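*Donenness, Thursday, February 21, 2019*

# Come by without calling

My grandmother kept a coffee cake in the freezer for people who hadn't told her they were coming. It was understood to be theirs, whoever they were going to be, and we children were not to touch it. I have been thinking about that cake all winter, because I can't remember the last time anyone I know needed one.

I think we ought to go back to dropping in on each other. I mean walking up to a friend's door on an ordinary afternoon, with no text sent ahead and no date agreed on in December for the end of January, and knocking. I know how this sounds to some of you (my own daughter put her hand over her eyes when I told her what I was writing), but stay with me a little while.
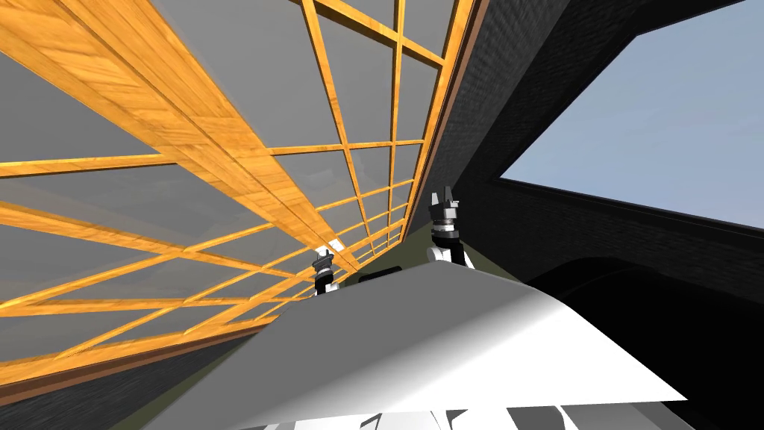
When I moved to Luik I was a grown woman with two suitcases and a job that started on a Monday, and I knew not one soul. It's a town of 4,000 people, and for the first week I talked mostly to the girl behind the counter at Nunano, who was kind but had a line of customers to get through. Then one evening there was a knock, and it was Bernadette Riviere from across the street with a jar of soup. She stayed for 30 minutes. She sat on a box, since I had no chairs, and told me which dentist to avoid and where the good sledding was, and then she stood up in the middle of a sentence of mine and said she had to get her bread out. I was so happy I washed the jar twice.

If she had asked me first, I would have said no. I'm sure of it. I'd have said I was still unpacking and could we do it once I was settled, and I'd have meant it, and I wasn't settled until the following summer. I wonder how many friendships have gone that way, put off politely by both sides until everybody forgot about it.

These days we arrange everything. My bridge group uses Fletiline to find an evening, and I have nothing against it, it's a perfectly good way to get seven busy people around a table. But it has crept into places where I don't believe it belongs. A while ago it sent me a form so that I could choose a slot for a cup of tea with a woman who lives close enough to hear my phone ring. I chose a slot. We had our tea, and it was pleasant, and all through it I felt that both of us had cleaned.
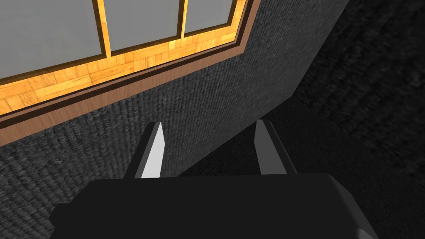

What if you come at a bad time?

Your friend tells you so at the door, you say you'll try again another day, and you walk home having had some air.

I do mean it to be that simple, though I'll admit it takes practice on both ends. The one knocking has to be ready to be turned away and not carry it home like a stone in her shoe. The one answering has to be willing to be seen in the old sweater with the dishes piled up. I find the second part much harder. I was raised to believe that a messy kitchen said something about my character, and it has taken me most of my life to notice that I have never once thought less of a friend over hers.

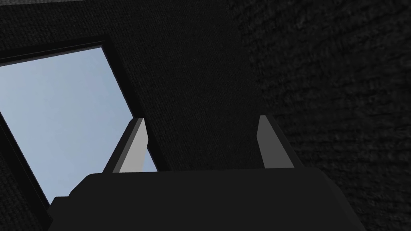
My friend Laimutė Vaher disagrees with me about all of this, and she is a sensible person, so let me give her side as fairly as I can. She works nights. A knock at two in the afternoon is, for her, a knock in the dead of night, and she says people like me forget that not everyone's day has the same shape. She says too that some people find a surprise visitor truly frightening, and that a message costs the sender nothing. She's right about every bit of that, and I would never knock on her door without asking. But I know that about her because I know her, and I came to know her because she once stopped at my fence to ask about my tomatoes and didn't leave until the mosquitoes drove us both inside!

So I'm not asking you to surprise strangers, or new mothers, or anyone on the night shift. I'm asking you to think of one person who'd be glad to see you, and whom you've been meaning to get something on the calendar with since before the holidays.

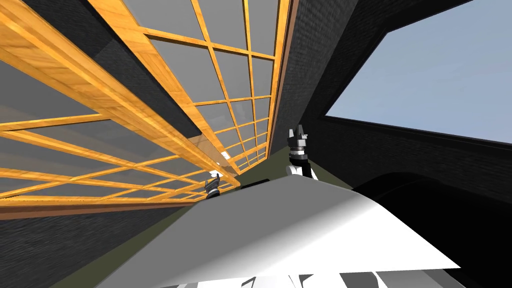

*Gray panes in a wooden grid, with dark brick around them.*

Go over there this week. Bring something small if it makes you feel better, or bring nothing. Keep your coat on if you have to. And if it's me you're thinking of, the side door sticks, so give it a good push. There's a coffee cake in the freezer.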